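Garment project notebook, Eluvbridge student robotics club
Entry 9/14/22

Goal for this session: get both arms to pick a garment off the bed, lift it and hold it open by the top edge long enough for the fold planner to get a good look at it. Folding itself is not on the list until the hold is reliable.

Setup first. We spent too much time on the joint offsets again. The right arm came up with its wrist rotated from where the software thought it was, same as last session, and the left was fine. Re-homed the right twice. The second time it took. Whoever sets up next, please re-home BEFORE you load the garment program, not after. If you do it after, the program keeps the old offsets and you have to restart everything.

Gripper pads: we are on the Trukard pads now, both arms. The old ones let thin fabric slide out as soon as the arm sped up. The new ones hold better but they are stiff and they don't close evenly on a folded edge. With two layers of fabric you get a grip on the outer layer and not much on the inner one. I set closing force to 81 on the panel for both sides. Higher than that and the left gripper reports a stall and opens by itself, and then the garment falls and you start over.

Demonstrations: the log now stands at 2,340 good ones against our target of 4,000 before December. Good means the garment was held by two points on the upper edge and nothing touched the lamp. Please keep marking the bad ones too. Somebody has been deleting them and we need them for the failure set.

The grasp order matters more than I thought. If both arms go down together, they push the fabric toward each other and it bunches in the middle. If the left goes first, lifts a little and waits, the second corner is much easier for the right to find. I changed the default to left first with a wait of 2 seconds. The wait could probably be shorter but I want to leave it alone until we have a full day's runs on it.

Rumpled bedding is still a problem for the segmentation. White sheets with wrinkles look a lot like pale clothes to it. With the dark T-shirts it does fine. With anything light it sometimes picks a fold in the duvet and the gripper goes down and pulls up bedding. We talked about putting a colored cover on the bed, but the Dralell challenge rules say white linen, so we would only be hiding the problem. Better to train on it as it is.

Tried the depth threshold at three settings. The middle one is in the config file with a comment. The lowest setting misses thin garments lying flat, and the highest one sees everything as a garment, pillows included.

Labels: the collar label is a useful landmark. When a garment is held with the inside facing the head camera, the label tells the planner where the neck is and which side is in. I started tagging it by hand in the saved runs. 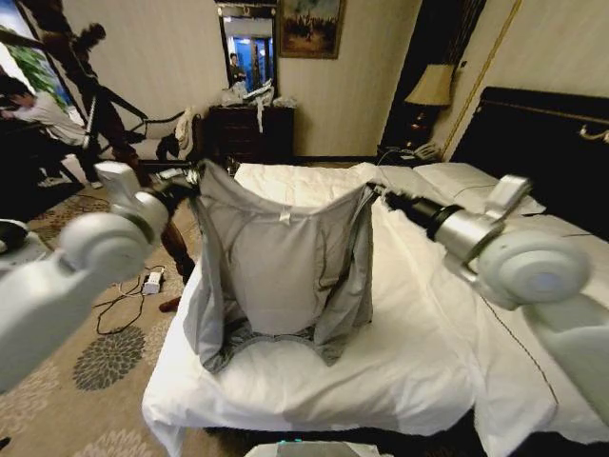

The lower hem is the part we haven't solved. With the arms at the height we use now, a longer garment still rests on the bed and bunches there, so the planner gets a wrong length for it and puts the first fold too high. Raising both arms would fix it for most sizes, but the right arm gets close to its elbow limit and slows down. Moving the base back a little might give us the room. I'd like to try that before anybody rewrites the length estimate.

Uneven tension is the other one. If one arm ends up a little farther out than the other, one side of the garment creases inward and the outline looks narrower than it is. The force readings don't show it clearly. Comparing the two gripper heights after the lift might be enough of a check. Not tested.

Cables: route them along the floor and keep them away from the walking path. I tripped the power once by stepping on the adapter lead and lost a run.

The Ferreira script for sorting the logs works again. It was choking on spaces in the folder names. Use underscores.

To do next session:
Re-home the right arm first
Move the base back and check the elbow limit
Run left-first grasp on all the light garments, same wait
Compare gripper heights after lift and write them into the log
Finish label tagging for the runs already saved
Order one more set of pads, the right inner one has a nick in it
Put the spare adapter back in the gray bin when done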